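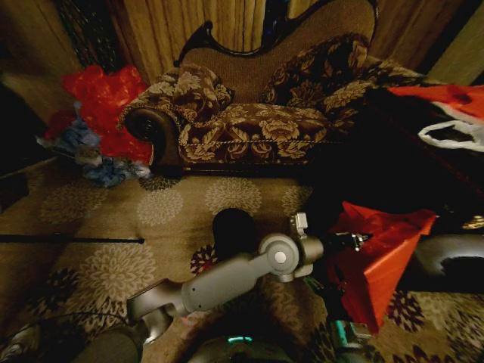

Clearing tissue paper in the furnished room, Andalcombe. The arm has a sheet of red tissue in its gripper.

Household Tidying Project: progress report on equipment and spending
To: Pirjo Mustonen, grants office
From: Violeta Montecinos
6 April 2018

1. Where we are

The first stage of the project is complete and the second has started. You asked for this report to deal mainly with equipment: what has been bought, what we still need to buy, and whether the money set aside will cover it. Test results will follow separately from Tapio Ojala.

All the work since the last report has been done in the furnished room. We have moved on from hard objects such as cups and boxes to soft and light ones, with tissue paper as the main material. The change has affected the budget more than we expected when the plan was written, and most of what follows comes from that.

2. Bought so far

The arm was bought in the first stage and is paid for in full. The base and the charging unit were on the same order. There is nothing outstanding with the supplier, Juntunen, apart from the service agreement, covered in section 4.

We have bought two sets of gripper jaws. The first set was the one listed in the application. It was chosen for hard objects and does that job well, but it tears thin paper too often to be useful in this stage. The second set was bought from Balel out of the small parts line at a cost of £200. Saimi Pitkänen fitted it and has been running the paper trials with it.

Consumables have cost £61, nearly all of it on tissue paper in several colours. Each sheet can be used a number of times before it goes limp and has to be replaced. This line was not in the original budget and I have put it under sundries for now. If you would like it shown separately, please let me know before the year-end return.

The furniture and curtains were already in the room and have not been charged to the grant. We decided early on to keep the patterned carpet as well. A plain floor would be easier for the vision software, but most of the homes we visited at the planning stage had patterned floors or rugs, and Tapio wants the trials done on something similar.

3. Still to buy

a) A force sensor for the wrist. At present the arm judges its grip on paper by the position of the jaws alone. With a sheet this thin there is very little difference between holding it and missing it. Eino Turunen has looked at two models. The cheaper one would need a new mounting plate, which we can make ourselves. The dearer one bolts straight on. His advice is to take the cheaper one, and I agree. We have allowed £2,000 for the sensor, its cable and the software licence.

b) Spare jaw pads. The pads on the second set wear faster than the old ones. A packet costs £90 and we would like one in hand before the summer.

c) Lighting. The room has darker corners, and dark objects in them are hard for the software to pick out. We have borrowed two lamps from the Plono workshop to try different positions. I do not want to commit money to this until Saimi has finished that comparison. It may be that the borrowed lamps are enough, in which case we will ask Plono for a longer loan.

d) Cable covers. This is a small item, but loose cables across the carpet are a trip hazard and they also get in the way of the base when it turns. We will buy these locally from sundries.

4. Service agreement

The first year of service was included in the price of the arm and runs out in November. Juntunen have offered two levels of cover. The full level includes a replacement arm during repairs. The basic level covers parts and labour only, and we would be without an arm for as long as the repair took.

Our view is that the basic level will do. The last block of trials is due to end before the winter, and after that a gap of a few weeks would be a nuisance but would not delay the final report. The written quotation has not arrived yet. Eino is chasing it and I will send it on when it comes.

5. Budget position

The sensor and the pads can both be met from the equipment line as it stands. The second set of jaws has used up most of the small parts line, so I would like to move a modest sum across from travel, which is underspent. We made fewer visits than planned because two of the host households withdrew before we had booked anything.

I am not asking for any increase in the total.

6. What we need from you

Approval to order the sensor. Delivery is quoted at several weeks, so an answer this month would let us fit it before the next block of trials.

Agreement in principle to the transfer from travel to small parts. I will send the form with exact amounts once you have confirmed that this is allowed under the grant terms - Tapio thinks it is, but I could not find the clause.

A decision on the service agreement can wait until you have seen the quotation.

Violeta Montecinos
Project lead, Andalcombe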